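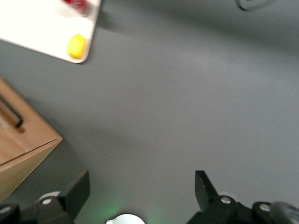

What does Birnik sell?

Birnik makes play kitchen furniture and table sets for children in preschools, waiting rooms and family homes.

FOR IMMEDIATE RELEASE

Birnik Opens Play Kitchen Showroom in Former Dal Bello Building

Small-scale cabinets, trays and play food on display from August

Birnik will open a showroom for its play kitchen line this August on the ground floor of the former Dal Bello building. The space covers 3,225 square feet and is the first place where customers can handle the full line before ordering. Until now the company has sold through its printed catalog and through school supply dealers.

The line is called Vilent. It covers tabletop cabinets, serving trays, pretend food and the small tables they are used on. There are 257 items in the current catalog, and all of them will be on display. Items can be bought singly or in sets.

The showroom is laid out as a row of small kitchens. Each one has a table at child height, storage and something to serve from. Visitors may open the cabinets, move the trays and sit at the tables. Children are welcome, and there is no need to book for groups of fewer than eight.

"Teachers kept asking us if they could see how the pieces fit together on a real table," the company said in a statement. "A catalog page gives you the measurements. It doesn't tell you how much room is left once a tray and a cabinet are both out."

Table space was the main question behind this year's changes to the line. Customers who returned comment cards with their orders said that children need a clear area in front of them to sort, serve and set places, and that storage pieces often took up too much of it. Birnik has reduced the depth of its tabletop cabinets so they can stand to one side. The older, deeper cabinets will stay in the catalog while stock lasts.

The serving trays have also been revised. They now come in two sizes, and both fit on the standard shelf of the Vilent wall unit. Trays from earlier sets can still be used with the new pieces. Replacement trays are sold on their own and do not have to be ordered with a set.

The pretend food is sold in mixed bags or by type. Preschools that buy by type will be able to order refills in smaller amounts than before, starting with the August price list. Parts lists for every set, old and new, will be kept at the showroom counter.

Birnik will give a starter kitchen to each of 53 preschools and child care centers in the area as part of the opening. Each starter kitchen includes a table, a tabletop cabinet, a tray and a mixed bag of pretend food. Centers can apply at the showroom or by mail. Applications should state the number of children enrolled, the ages served and the floor space available for a play corner. Centers that have received furniture from Birnik in the past may apply again.

The first 1,000 households to visit will receive a printed guide to setting up a play kitchen at home. It covers table height, storage, cleaning and how to rotate pieces so that children are not given everything at once. The guide will also be included with sets ordered by mail.

The building was used by Dal Bello as a furniture store and warehouse before it closed. Renovation was carried out by Zander, which also designed the lighting and the display tables. The original loading door has been kept and will be used for customer pickup. The upper floor will hold spare parts and a small repair bench. Customers can bring in cabinets with worn hinges, loose handles or damaged panels, and most repairs will be done the same day. There is a charge for parts but none for labor on Vilent pieces.

The showroom will be open from 10 a.m. to 5 p.m. The hour before opening is set aside for school and center buyers, who should call ahead. Parking is behind the building, and the rear entrance has a ramp.

About Birnik

Birnik designs and sells play furniture for children ages two to seven. Its products are used in preschools, libraries, clinics and homes. Vilent is its play kitchen line.

About Zander

Zander plans and builds store interiors and public rooms, with a focus on the reuse of older commercial buildings.

Media contact

Birnik Press Office
Showroom visits for press can be arranged before opening day. Catalogs, price lists and starter kitchen application forms are available on request.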